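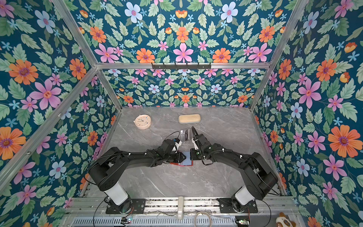 **11 September 2025**
Entry 59, continued from the measuring notes on the previous page.
Subject: floral lining and marble-pattern top, inspection and remaining work
Entered by: Ona Zariņš. Read and initialed by: Dalia Lill

The inspection began at the far wall and proceeded to the left wall, the right wall and the upper panel, in the order agreed in February. The tabletop was examined last. All surfaces were checked under the ordinary room lights and a second time with a hand lamp held close to the paper.

**Far wall**

The pattern runs level above the back edge of the tabletop. The rows of pink, orange and blue blossoms were checked against a straightedge at both ends and in the middle, and no slope was found. This had been the principal concern, as the back edge of the table gives the eye a line to compare against, and the first lining was rejected for that fault alone. The paper adheres fully along the lower edge. One small bubble was found behind a group of leaves on the right. It was pressed out by hand and did not return during the session. It is to be looked at again before the next entry is closed.

**Left wall**

Sound. The large orange flower with the purple center, in the upper part of the wall, was used as the reference for hanging, and the pink flower below it falls where the layout drawing places it. The repeat was measured on the wall at 202 mm between matching leaf tips. The figure printed on the Surkeck roll label is 200 mm. Ms. Lill attributes the difference to stretching of the paper while the paste was damp, and I agree. A difference of that size cannot be seen in use. It does, however, add up over several repeats, and anyone cutting a replacement length should work from the measured figure and disregard the label.

**Right wall**

The right wall was hung to mirror the left. The orange flower near mid-height and the pink one above it are very large on this side, and any error in trimming beside them would be plain at once. The trimming is good. The cut follows the bar cleanly along its full length, with one exception near the bottom, where the knife wandered and left a narrow sliver of bare backing. The gap was colored with the teal touch-up paint from the Navickas set. The match is acceptable at arm's length. In strong light the painted strip has a slight shine which the paper does not have. A matte coat has been requested.

**Upper panel**

The symmetrical arrangement has been kept. The pink five-petaled flower sits low and near the center, with the orange daisy-like blooms and the pale blue flowers to its sides. Two methods of centering were discussed beforehand: by the width of the panel, or by the axis of the printed pattern. The second was chosen. The consequence is that the margins at the two ends are not identical, and a person with a ruler will find this. It should not be reported as a defect.

The horizontal bar between this panel and the far wall interrupts the pattern. No attempt was made to carry the leaves through from one side of the bar to the other. The earlier trial of doing so consumed most of a roll, and the result could be appreciated only from a single position in the room.

**Frame**

The aluminum bars were wiped with a dry cloth, followed by a barely damp one to remove paste. Paste had collected in the grooves where the diagonal bars come down to the far corners of the tabletop. It was removed with a wooden stick. Metal picks are not to be used in the grooves, as two scratches on the left side are believed to date from the last time one was. The bars are to remain bare silver. A proposal to cover them with strips of the same paper was considered and declined. The strips would lift whenever a panel was removed, and the pattern is busy enough without them.

Fasteners were tested by hand only. None was loose.

**Tabletop**

The light gray top has been retained. Three alternatives were available in the store, including a plain white sheet and the Tronell green, and both of us preferred the gray. Against so crowded a wall pattern the surface has to be quiet, and the diagonal veining is faint enough to serve. It also gives a useful indication of direction: when the top is taken out for cleaning, the run of the veins shows whether it has been put back the right way around.

Cleaning was carried out with water and a small amount of dish soap, applied on a folded cloth and dried at once. No abrasive was used. A dull ring that I had taken for a stain came away with the second pass and was presumably paste. Marks that look like dirt should be checked against the veining before anybody scrubs at them. I spent some minutes this morning on a gray line that belongs to the pattern.

**Materials**

- Wallpaper, Surkeck, teal floral: 7 full lengths left in the store, plus offcuts in the flat drawer. The offcuts are marked on the back with an arrow for the upward direction.
- Paste, Zulley, ready mixed: one tub open, one sealed. The lid of the open tub no longer closes properly and has been taped.
- Touch-up paints, Navickas: teal is nearly finished. Pale green and orange have not been opened.
- Knife blades: the box is empty. Ms. Lill will order more.

The remaining lengths are from the same batch as the paper on the walls. They are not to be used for covers, drawer liners or door signs. A further batch could be ordered, but the shade of the background is unlikely to agree, and teal is unforgiving in this respect. A sample of the previous batch is pinned inside the store cupboard for comparison. It is visibly greener.

**Points of disagreement**

Ms. Lill considers that the side walls would be improved by a smaller print, on the ground that the big flowers draw attention away from the table. I do not share this view. The lining was selected to be full of detail, and a timid version of it would serve no purpose. We have agreed to leave the matter until the present paper is due for replacement.

**Outstanding**

1. Recheck the bubble on the far wall.
2. Matte coat over the painted strip, lower right wall.
3. New blades before any further trimming.
4. Correct the repeat on the layout drawing to the measured figure, and initial the change.
5. Replace the lid of the open paste tub, or decant the contents into a jar with a date on it.

Added after lunch: the bubble was checked once more and remains flat. Item 1 stays open until it has been left overnight.

Added later, D.L.: drawing corrected and initialed. The old print has been removed from the wall by the sink and put in the folder. Blades ordered.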